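How to Speak at a Public Meeting on Police Oversight (and Get Heard!)

Posted 01/12/2018 by Lucie Paquette

If you have never stood up at a city meeting before, I am so excited for you. I gave my first public comment in Chisholm last May with shaking knees and a speech that was twice as long as it was allowed to be, and I still walked out wanting to do it again. Police oversight is one of those topics where people assume all the talking has been done by lawyers. Go anyway. Board members hear from the same few people month after month, and a new voice really does make them look up.

Step 1: Find the right meeting

This trips up almost everyone. In a lot of towns, complaints about officers go to one body, the police budget goes to another, and the rules for body cameras or use of force may sit with a third. Call the city clerk and say, "I want to comment on how complaints against the police are reviewed. Which meeting is that?" Clerks get this question all the time. Write down the name of the body, the room, and the start time.

Step 2: Read the agenda

Agendas usually go up a few days ahead. Look for the item number that matches your topic and write it at the top of your notes. Some bodies only take comments on listed items, and others have an open period at the beginning or the end. If your topic isn't listed, you want the open period.

Step 3: Sign up

Check whether you need to sign up online, by phone, or on a sheet at the door. In Chisholm the sheet goes out before the meeting starts and gets picked up once the gavel comes down, so I get there early and grab a seat near the aisle. If you need an interpreter or a ramp to the microphone, ask when you call the clerk (most cities want some notice for this).

Step 4: Write it short

Two minutes goes by so fast! My target is 26 lines in big type, which I can read at a normal pace with room to breathe. Put your request in the first three lines. "I'm asking you to publish complaint outcomes every month" is a great opening. Then tell them why it matters to you, with one story or one number, and then repeat the request.

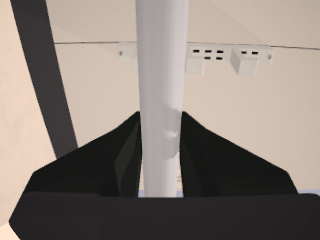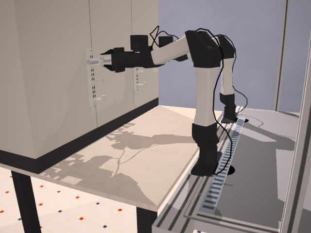 Two simulated views, one with a white rod between black gripper fingers and one with a robot arm by a beige cabinet.

Step 5: Check your facts

Use the city's own reports whenever you can. If the annual report lists 32 complaints and you say 50, that's the only part of your comment anyone will talk about afterward. Bring a printed copy with the page marked. Be careful with open cases, too: say "the complaint alleges" or "the report says" when nothing has been decided yet. It keeps you accurate and it sounds confident.

My friend Ravinder Robichaud reads my drafts and circles every sentence where I've claimed more than I can back up. There are always a few circles. Find yourself a Ravinder.

Step 6: Practice out loud

Stand up, set a timer, and read the whole thing to a person, a dog, or the refrigerator. Reading silently doesn't count, you'll be much faster in your head. Mark the sentence you'll skip to if the clerk calls time early. Some chairs cut everyone down to one minute when the list is long, so I keep a one-minute version on the back of the page.

Step 7: At the microphone

Say your name, your neighborhood if they ask for it, and the item number. Look at the board and speak to them, even if the crowd behind you is loud and wonderful. Don't worry if members are typing or looking down. They generally won't answer questions during comment, so turn your questions into requests: "Please tell us at the next meeting how long reviews are taking."

If you lose your place, stop, find it, and keep going. I have done this more than once and the ceiling stayed up.

Step 8: Follow up

Email your comment to the clerk that night and ask for it to be added to the record. Then send it to your own council member with one line on top saying what you want them to do. When the minutes come out, check that your name and your request are in there.

What to bring:
Your notes, single sided
Extra copies for the board (ask the clerk how many)
The report you're quoting
Water and a snack, because some of these run very late
A friend, if you can talk one into it

Comments are open if you have a meeting coming up and want someone to look at your opening lines. I love reading these!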